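Arrivée à la coupole de Mesell en fin d'après-midi, en septembre, après une montée plus longue que prévu. La route est bonne jusqu'au hameau de Dernano, puis elle devient un chemin de gravier. Le parking se trouve en contrebas et il faut finir à pied, phares éteints dès le coucher du soleil. Le panneau est petit, je suis passé devant une première fois.

La visite était organisée par le club Bolla. Farzad Asadi, qui s'occupe de l'instrument principal, nous a reçus dans la salle du bas. Il a commencé par l'historique : le terrain acheté en 2000, la dalle coulée l'année suivante, puis une longue attente pour la coupole elle-même, récupérée en pièces détachées et remontée sur place. On voit encore les repères peints sur les panneaux.

Le télescope est un Newton sur monture équatoriale à fourche. Le miroir mesure 521 mm, une cote bizarre qui vient du disque de verre d'origine. Il a été retaillé par l'atelier Rowbotham, qui l'avait gardé plus longtemps qu'annoncé. Le pilier descend à 2 mètres sous la dalle et ne touche pas le plancher. Farzad Asadi a sauté à pieds joints à côté pendant qu'on regardait une étoile à fort grossissement, et l'image n'a pas bougé.

La rotation de la coupole se fait au moteur, mais l'ouverture du cimier reste manuelle, avec une manivelle assez dure. Le club a un projet de motorisation depuis longtemps. Pour l'instant, l'argent va plutôt à la réaluminure du miroir.

Côté ciel, la transparence était correcte en début de nuit – un peu de brume sur l'horizon sud, rien de gênant au-dessus. Nous avons vu Saturne, basse mais stable, puis M13 et l'anneau de la Lyre. Sur M13, les étoiles étaient résolues jusqu'au centre. J'ai aussi demandé les Dentelles du Cygne avec un filtre OIII, et c'est ce que je retiens de la soirée. La file à l'échelle était longue et chacun n'avait droit qu'à un passage court par objet.

Vers minuit l'humidité est montée. Le chercheur s'est couvert de buée, le secondaire a suivi, et la coupole a été refermée. Il y a une résistance chauffante sur le secondaire, mais son alimentation était en panne ce soir-là.

Pour ceux qui veulent y aller : prévoir des vêtements chauds, une lampe rouge et de quoi manger, car il n'y a rien d'ouvert à Dernano le soir. Les inscriptions passent par le club. 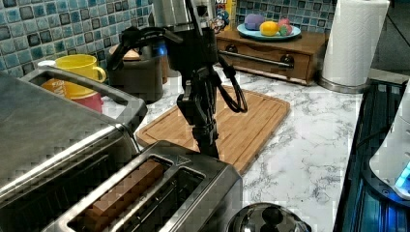
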